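Posted in the workplace forum by **Seren Penry**, February 26, 2020

I run the records desk at Starkcombe (document handling, mostly mailroom overflow). Management wants to automate the filing step on our line. For the next stretch, staff do the desk tasks with hand-held grippers so the motions can be recorded, and the arms come later. The task is putting notebooks and folders into a mesh tray and taking them out again.

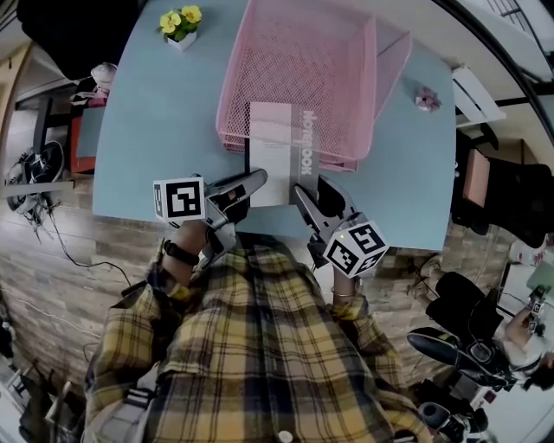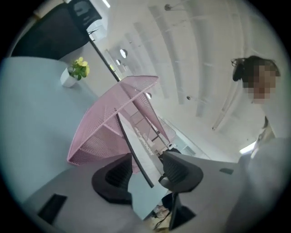 **Filed under:** Workplace automation > Job content and scheduling

I have three things to work out before the next planning meeting.

1. How do I set a fair rate for this? Our normal target is items filed per shift. With the grippers, a person who can file by hand without looking has to slow down a lot, and the first week's numbers look terrible next to the old ones.
2. What happens to the job descriptions? We have 7 people on the desk. The proposal says the recording work is "temporary additional duties," with no end date and no grade attached to it.
3. Is there any sensible way to estimate what share of the filing will really go to the arms? The vendor, Foulkes, gives one figure for everything. Our work is mixed. Thin booklets, thick folders, loose inserts, things with spiral bindings. I doubt one figure covers all of it.

I'm not against the project. I would like to know what to ask for in writing. We have no union at this site, if that matters.

---

**Taha Metwally**

I did the floor side of a similar changeover at the Durnenby warehouse. Taking your points in order.

**Rate.** Do not convert the old target. Filing by hand and filing with grippers are separate tasks and should have separate codes in your time system. Ask for a code today if you don't have one, and have hours booked to it from the first session. We left it until July and then had to go back through the shift sheets and split hours by memory. The result was useless for anything except arguing.

For the recording work, pay by the hour and count usable recordings only as information for the project. If you set a quota on recordings, people will rush and the rejection rate goes up. We logged 1,138 recordings in the first block, and the ones made under a quota were the ones that had to be repeated. A typical failure was a booklet dragged in against the front edge of a tray when it should have been lifted clear. A person does that by hand all day and it costs nothing. Recorded, it becomes part of what the arm is taught.

Sessions should be short. Holding a gripper in each hand loads the wrist and the thumb in a way that filing does not. We settled on sessions of up to 6 trays, then a change of task. Get the rotation written into the schedule. If it is left to the shift lead it disappears the first time the mail is late.

Also check the height of the table. Ours was set for seated work and the operators were standing over it.

**Job descriptions.** "Temporary additional duties" needs an end date or a review date. Ask for:

- the date when the duty ends or is reviewed
- who may refuse it, and what they do that day if they refuse
- whether it counts as experience toward the technician grade
- who owns the recordings, how long they are kept, and whether they can be used in a performance review

The last one caused the most trouble for us. Cameras mounted on the grippers pick up more than the tray. Depending on the angle you get the room, the ceiling and whoever is standing nearby. Faces should be obscured before the files leave the building, and people who are not taking part should know that they may be recorded. Put a notice on the door and name a contact on it.

**Share of work.** Ask for the figure by item type. Take one ordinary week and sort the incoming items into classes. I would use thin bound, thick bound, loose sheets, and everything else. Then ask Foulkes for a success rate on each class, measured with your trays on your tables. Mesh trays are worth testing separately from solid ones, in case corners and bindings catch. Multiply each rate by the volume in its class and add the results. The total will probably come out below the single figure you were given. The remainder is what your people will be doing, and it will be the awkward items all day long, with the easy ones removed. That should be reflected in the rate you set afterward. At Durnenby it was not, for the first 4 months, and the hourly target had to be rewritten.

---

**estness_nights**

We had this at Estness. Just tell them no quota, full stop. Once the arms came in they moved two of us to exceptions and it was fine, a bit dull. Get your own chair back before they rearrange the room.

---

**parcelgrade**

Agree with Taha on the separate time code. I disagree on counting the recording hours toward the technician grade. At our place that was promised and then the grade requirements were changed to ask for a certificate, so the hours counted for nothing. I would ask for a fixed hourly supplement, paid now, and treat anything about grades as extra.

On the classes: four is too few if you handle spiral bindings. Give them their own class. They snag on each other as well as on the tray.

---

**Seren Penry**

Thanks. I have asked payroll for the code and it should be live by the next pay period. I'll split out the spiral bindings and run the sort on a normal week. Taha, did you keep the wording of the door notice? I would like to start from something that has already been through a legal check.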